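From: Randi Åberg
To: kitchen list
Subject: Re: bowls for Saturday

Green bowl and the blue one are still on the counter, both empty, either is fine by me. Pics:
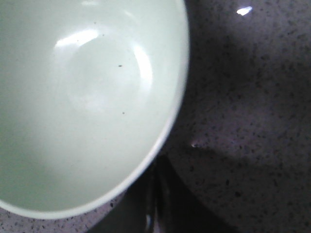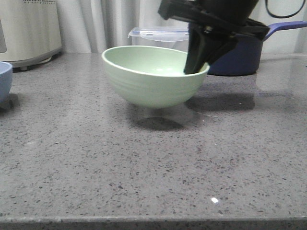
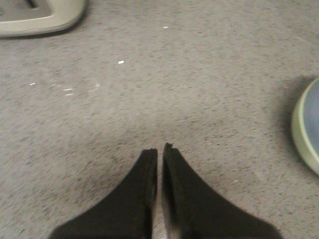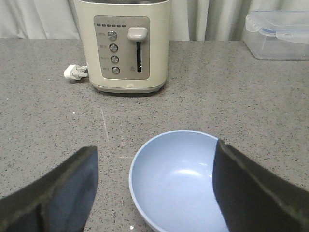 Can bring 2 more from home. No lids tho. Soup for 10 so we need ladels too, Aslak?

Gotta run, back after 3.
Randi

Gunvor Berge wrote:
> Who has big bowls? Need them by noon. Also is the toaster staying
> or going to Trirnby? Pls reply to the list.
> Gunvor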